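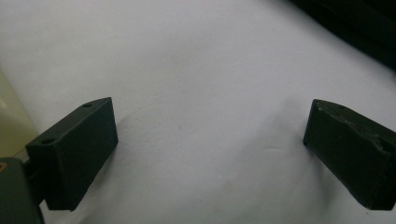 Matte white desktop shows gray marks after cleaning

Marichka P.
Posted 12/11/23
I have a desk with a matte white painted top, bought in April. Wiping it with a damp cloth leaves gray smears that show in low light. Dish soap did not change anything. Is the paint wearing off, or is this residue?

Skirby17
Probably residue. Matte paint has a rough surface and holds soap film. Use plain warm water, two cloths - one wet, one dry - and change the water when it turns gray. If marks remain after that, rub one spot with a dry white eraser. Eraser lifts it: residue. No change: the paint is burnished, and cleaning will not fix it.
Do not use melamine sponges. They polish matte paint and leave shiny patches.

M. Levchenko
had the same on a shelf, repainted it, fine now

Desari
Agree with Skirby17 on the sponges. Also check the cloth. New microfiber in dark colors can shed dye for the first few washes. I wash mine separately, no fabric softener - softener leaves a film too.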